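Gelleck Opens Dog Boarding Registry Ahead of Holiday Season

Aug 24, 2021

Anyone in Gelleck who looks after other people's dogs for pay will have to sign up with the town clerk before November, under a rule the town council passed this week. The rule covers home boarders, overnight sitters and walkers who take out more than two dogs at once. It does not apply to friends, relatives or neighbors who watch a pet for free.

The town has 2,462 licensed dogs, up 298 from the year before. The clerk's office said complaints about crowded boarding homes rose over the same period, most of them from the streets near Besson Park.

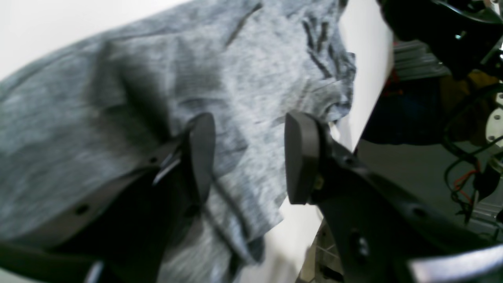

What sitters will need

The yearly fee is $40. Applicants must show proof of a current rabies shot for any dog of their own living in the home, give the name of a veterinary clinic they can reach after hours, and list the rooms where visiting dogs will sleep.

Home boarders may keep no more than 5 dogs overnight, counting their own. An earlier draft set the limit at three, but several sitters told the council that would rule out families who board two or three dogs together. Kennels already licensed by the county are exempt.

A first violation brings a written warning. After that, the town can suspend a sitter's registration until the problem is fixed - there are no fines in the first year.
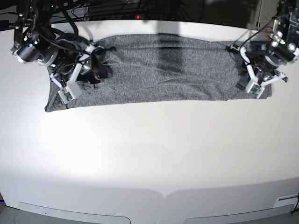

Photo: Vekier Courier file

Forms are at the clerk's counter and on the town website. Sitters who work in both Gelleck and Vekier will have to register only in the town where the dogs stay overnight. Walkers should register where they live.

Vekier has had a similar rule in place for two years. Its list is open to the public, and Gelleck plans to post its own once the first applications have been checked. Home addresses will be left off. Owners will be able to look up a sitter by name and see whether the registration is current.

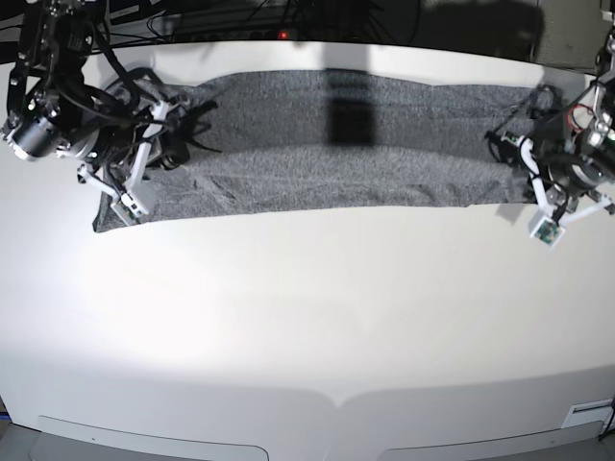
The Dusier Animal Shelter will hold a free evening class for new sitters before the deadline. It covers feeding schedules, leash handling, and how to settle a dog during its first night away from home. Owners are asked to send something soft from the house with the dog, and a length of plain gray knit fabric, laid out flat like the one on the white table, is enough to line most crates. Shelter staff will also go over what to write down at drop-off, including medicines, feeding times and any history of snapping at other dogs.

Class sign-up is at the shelter's front desk. Registered sitters will get a printed card to show to owners, and the card has to be renewed each year along with the fee.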